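Clavport Teleoperation List: Archive
Print this message | E-mail this message

December 10, 2020
By Tharushi Kumarasinghe
Subject: Re: [teleop] Cloth task, right hand grasp drops out during replay

The Tasgate group wrote:

> We recorded 40 demonstrations of the cloth task by remote control.
> The operator sees only the head camera. On replay the right hand
> closes at the correct wrist pose but often takes one layer of fabric
> instead of several, and the cloth slides out on the lift. Is this a
> calibration problem, or do we need more demonstrations?

I doubt it is calibration. If the wrist pose is correct on replay, the arm chain is fine. I would look at how the finger closure was commanded during recording. Our setup is similar: washing machine on the left, basket on a chair seat, one teal cloth, grasp with the right hand.

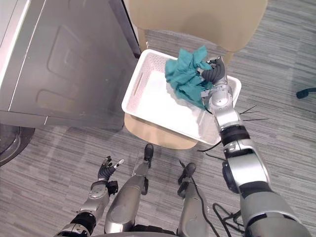 Uloditz Manipulation Group, Remote Demonstration Team

Our first set had the same fault. The glove software stored finger targets, and the operator was closing well past contact. The recorder clipped those targets to the measured joint angles before writing them to disk. The replayed hand then went to the angles the fingers had reached, with no extra command behind them and so very little force on the fabric. We now log commanded and measured angles as separate channels and train on the commanded ones.

Second item is timing. Our video path had 220 ms of delay from camera to headset. Operators compensate by waiting, and the wait ends up in the data as a pause above the cloth. The policy learns the pause and sometimes never leaves it. We trim any segment in which all arm joints are below the velocity threshold and the hand command is constant. Do not trim on arm velocity alone or you will delete the grasp itself.

Third, the idle hand. Ask operators to keep the left hand open and in one region for the whole right-hand grasp. In our June set it drifted between episodes, and the drift correlated with operator identity. That is a useless feature for the policy to find.
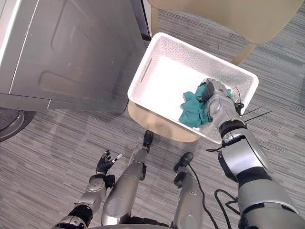
Can the cloth task be taught by moving the arms by hand instead of by remote control?

The arm path can, but the finger closure is hard to record that way, and the demonstrator's own hands and body block the head camera during the grasp.

We tried it for 9 episodes with the Effiong backdrive mode and kept none of them for training. They were still useful for finding a comfortable elbow angle, which we then set as the start posture for remote sessions.

On quantity: after the logging fix we retrained on 57 episodes and I would not collect more until you have checked your own channels. Plot commanded against measured closure for one finger over one grasp. If the two curves are identical after contact, your recorder is clipping.

I can send the trimming script to anyone who wants it. It expects both channels and will exit with an error if one is missing.

T. Kumarasinghe

Contact the list owner | Copyright 2020 Clavport Teleoperation List | Back to top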